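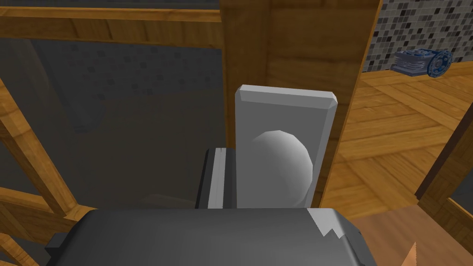

Danica Vondráček wants the ceasefire-statement corpus split by speaker before we code anything else, and says the May pass mixed foreign ministry text with wire paraphrase. Checked 17 items against the originals. She is right on 4 of them.

July 3, 2024

Recoding of the Vanags border statements, batch 2. Source: Cultevine export, 1801 records, duplicates left in. Pulled 40 at random and coded by hand for attribution (direct, indirect, unattributed) and for who is named as violating the truce.

Indirect speech is the problem. "The ministry said shelling had resumed" gets tagged as a ministry claim even when the agency wrote the verb. Changed the rule: no speaker tag without a quoted span or a linked transcript. Unattributed goes to its own column — do not merge it with indirect.

Translations: the Morkusex versions render "withdrawal" and "redeployment" with the same word. Coded both as movement for now. Need a reader for the originals.

Grultness script fails on records with two datelines. Took the first dateline and flagged the rest in column F.

To do: rerun the May pass under the new rule, keep the old codes in a separate file, send Danica the mismatches. Batch 3 waits until she has read them.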